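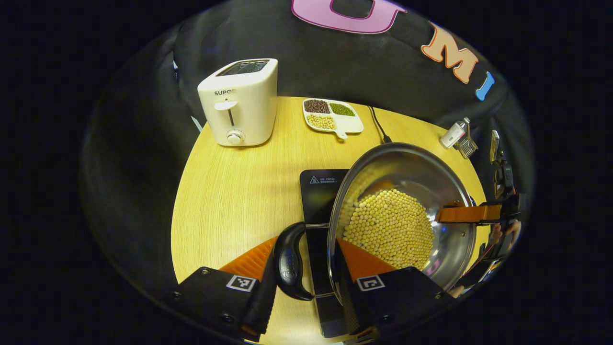 *Answers by Ksawery Kubiak, Clemum. Updated Feb 6, 2022.*

## Can a machine cook and clean for me yet?

Not a whole meal, and not a whole kitchen. Some single steps go quite well. Moving dried beans between a tray and a pot is a step we work on a lot. After one year of this I respect every person who makes soup.

## Why do you use dried beans?

They are cheap, they keep for years and they roll everywhere. Soybeans, mung beans and red beans also have different size and colour, so a mistake is easy to see. When a few fall on the table, we can pick them up and start again.

## What is the difficult part?

The pot. A steel pot is shiny, and a shiny surface confuses many cameras. A loaded pot also wants to turn in the fingers when you hold it by the rim. The handle is better, but then the fingers must come from the correct side, and the hob is often in the way.

## What are the orange pads?

They are the soft part of the fingers. The ribs help to hold smooth things. The small black-and-white squares on the housings let the software know where each finger is.

## Is the hob switched on during tests?

With the Situra gripper, never. We have a rule for this since May, and I wrote it myself. Heat and steam will come later, in a separate room.

## Can it use a toaster?

Pushing down a lever is easy. Taking out the bread without breaking it is less easy. I would not promise you breakfast.

## How many attempts do you make?

In the last round we made 742 attempts at filling a pot, with 7 different pots. The two heaviest pots gave us the most trouble.

## And on the shop floor?

There it is simpler, because the parts are always the same. Our customer Lombardi has a Situra unit which sorts fittings into 40 bins. It does not know what a fitting is, and if you change the bins, a person must teach it again.

## When can I buy one for my home?

I don't have a date. Please don't pay a deposit to anybody who gives you one in our name. Shops and workshops can ask for a trial through our partner Katmont.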